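Posted 20 September 2023 by Shiela Dimaculangan
Filed under: Laundry & Linens > Folding

Does the "hang fold" really save time? The Lillavari guide says to hold a towel up by its top corners and let it drop before you fold. Sounds like an extra step to me.

hasow_fan
It's fine. Gets the edges lined up.

Villanueva6
Lined up with what? I fold on the bed and my edges are good. I tried it their way for two weeks and my arms got tired – that's all I noticed.

jutel
Bath sheets are another story. Mine are almost 6 feet long, so they hit the floor if I hold them up.

hasow_fan
Then hold them higher.

jutel
I'm 5'2".

Shiela Dimaculangan
White towel, top corners pinched, one hand higher than the other:
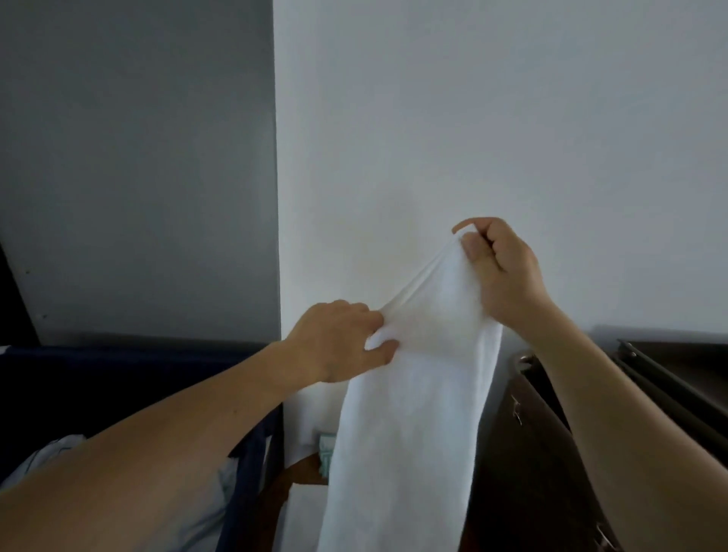 Lillavari Home Club – Linen Group

The top sags on a slant between the hands. If this is supposed to square things up, I don't see it.

hasow_fan
Bring your left hand up and pull it tight.

Villanueva6
Or lay it on something flat. Has anyone timed both ways? I doubt the guide did.

Shiela Dimaculangan
I'll time a load and post it. Not expecting much.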